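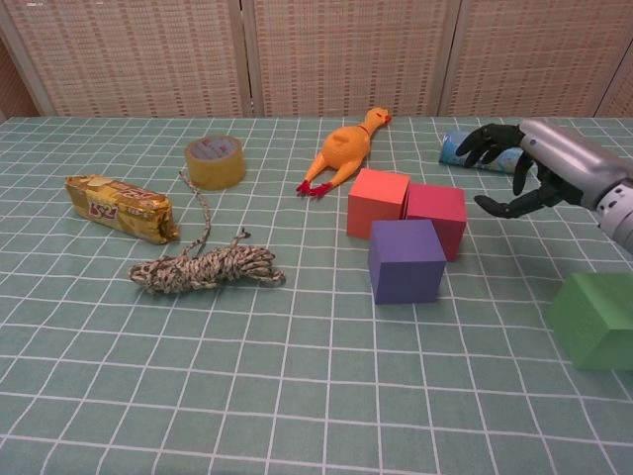
Wumpini Amegashie would leave the cloth on for everyday meals and never iron it at all, but then Wumpini has had the same tablecloths for years and they all hang beautifully, so I thought I'd ask more widely.

**Getting fold lines out of a cotton tablecloth**

I bought a cloth from Skerkard in May and it spent weeks in its packet before I got round to using it. I've washed it twice since, and the creases are still there, running straight down the middle like a road on a map. We have family coming for lunch on Sunday and I'd dearly love it to lie flat. My iron is a fairly old one and I'm nervous of scorching the fabric (I did that to a pillowcase once and have never quite forgiven myself). Is there a kinder way? And how do you all store yours afterwards?

Posted by Owusu, 18 Jul 2025

---

**Bolden**

Oh, I do sympathise! The trick my mother taught me is to iron it damp. Take it off the line before it's properly dry, or if you've missed that moment, sprinkle it with water, roll it up like a Swiss roll and leave it in a carrier bag for a couple of hours. The damp spreads itself evenly and you'll hardly need to press at all.

Start on the wrong side, with the iron at whatever the label says, and work from the middle outwards. A big cloth is much easier on the table itself, with an old blanket and a clean sheet underneath, than on a board where half of it ends up on the floor. Do check your table can take the heat first, mine has a white bloom on one corner that I now keep a fruit bowl over.

For stubborn lines, lay a damp tea towel on top and press for 5 seconds at a time, then lift and look.

As for storing, I roll mine round a cardboard tube from the fabric shop.

---

**clukasix788**

steam from the shower. works on shirts anyway

---

**Wumpini Amegashie**

Since I've been mentioned! Put it on the table the night before, mist it lightly with plain water and smooth it with your hands. By morning most of it will have dropped out, and once the plates are down you won't see the rest. Mine live over a padded hanger in the spare room wardrobe. Have a lovely lunch, Owusu, and save me some pudding.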